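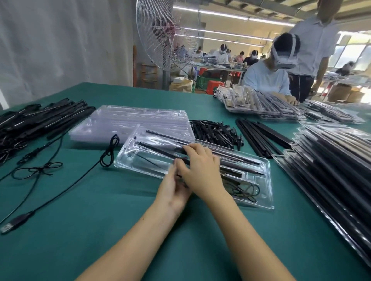 Ticket 1546
Site: Givham, packing floor
Equipment: Rutherford tray sealing cell, robot infeed side
Opened: July 15, 2024
Priority: Medium, cell running with operator help
Status: Closed

Reported problem

The infeed robot stops with "part lost" when it moves a packed tray from the infeed stack to the sealing nest. It happens several times an hour. The tray is usually still in the stack when it stops, shifted to one side. Sometimes the robot gets as far as the nest and the tray sits crooked in it, and then the nest sensor stops the cell instead.

Product is the black rod set in the clear blister tray. The trays are packed by hand at the green tables, stacked, and put on the infeed by the operator. Clearing the fault takes a minute or two, but the operator can't leave the cell to do anything else.

We have already cleaned the four suction cups and reset the robot. No change.

Reply from Saltent support

Please send us the following:

Vacuum reading with the gripper on a tray and with the gripper in free air.
Whether the fault follows the top of the stack, the bottom, or comes at random.
How many trays are in a full infeed stack.
Whether anything was changed on the gripper or the tray before the fault started.

Leave the vacuum threshold where it is for now. Lowering it will hide the fault and the robot will drop trays on the way over.

Reply from site

Full stack is 16 trays. Faults come mostly in the top half. The bottom trays nearly always pick without trouble.

Vacuum on a tray by itself on the bench is normal and holds steady. On a tray in the stack it comes up, then falls off as soon as the arm starts to lift. Free air reading is the same as on the setup sheet.

Nothing was changed on the gripper. The tray is a new delivery under the same part number. We put an old tray and a new tray side by side and could not see a difference in the channels or the outside size. The new ones do seem to hold on to each other more when they are empty and nested.

Reply from Saltent support

If the vacuum is good on a single tray and falls off during the lift, the cups and the pump are probably fine. Something is holding the tray down or tipping it. Two things to check, in this order.

1. Rod height. Take several packed trays off the infeed and lay a straightedge across the rim. A rod or a cable that stands above the rim will hold the tray above it at an angle. The cups then land on a sloped surface and one of them lets go first.

2. Double trays. Look at the bottom of each packed tray and see if there is a second, empty tray stuck underneath. The double is heavier and the rims do not line up, so it hangs on the tray below.
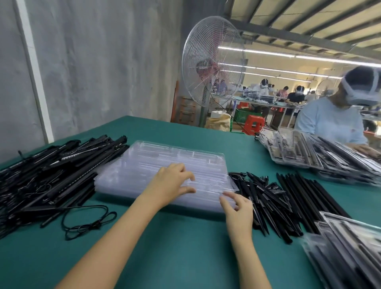
Reply from site

We checked a full stack as asked, then a second one to be sure.

Rod height: two trays in the first stack had a rod end standing above the rim. In both cases the rod had gone into the channel at one end only. The cable in the corner compartment was also high in one of them – it had been coiled larger than the rest and was sitting on the divider.

Double trays: one in the first stack, none in the second. The empty tray underneath was tight enough that it did not fall off when we picked it up by hand.

We put the two stacks back through after fixing those trays. First stack ran clean. Second stack faulted once, near the top.

Reply from Saltent support

Good, that covers most of it. For the one that is left, check the side guides on the infeed. If the stack can move sideways, the top trays will lean and the gripper will come down off center. It would also match what you said about the bottom trays being fine.

With the cell stopped and locked out, load a full stack and push the top tray toward each guide by hand. The gap should be 2 mm or less in total. If it is more, loosen the two clamp screws on the left guide, bring it in, and tighten again. Do not move the right guide. The robot pick position was taught from it.

Reply from site

Gap was 5 mm at the top and 2 mm at the bottom. The left guide was leaning out. The upper clamp screw was loose and turned with the fingers. Set the guide straight using a packed tray at the top and another at the bottom, tightened both screws, and put a paint mark across each so we can see if they move.

We also looked at the Indurance vacuum switch while we had the cover off. 24 V at the plug, no damage to the cable, filter slightly gray. Changed the filter.

Ran 10 full stacks after restart. No "part lost" faults. One stop on the nest sensor, which was a tray put in the infeed the wrong way round by the operator.

Actions taken

Left infeed guide straightened and clamped, screws paint marked.
Vacuum filter changed.
Cups cleaned again and left in place. No cracks found.
Packing tables told to press both ends of each rod down into the channel, and to keep the cable coil inside its compartment.
Empty trays to be pulled apart before filling, with a check underneath when the packed tray is stacked.

Settings

Vacuum threshold not changed. Pick height not changed. Lift speed was lowered by the night shift while they were looking for the fault, and has been put back to the setup sheet value.

Open points

Guide clamp screws to be checked at the July service – there is no lock washer on either of them and the drawing shows one. Site has ordered washers.

Spare cups: one set left in the cabinet. Please quote for two more sets.

Reply from Saltent support

Quote for the cups sent. Washers can go on with the cell locked out, one screw at a time so the guide stays put. Closing the ticket. If the fault comes back, reply here and include the position in the stack where it stopped.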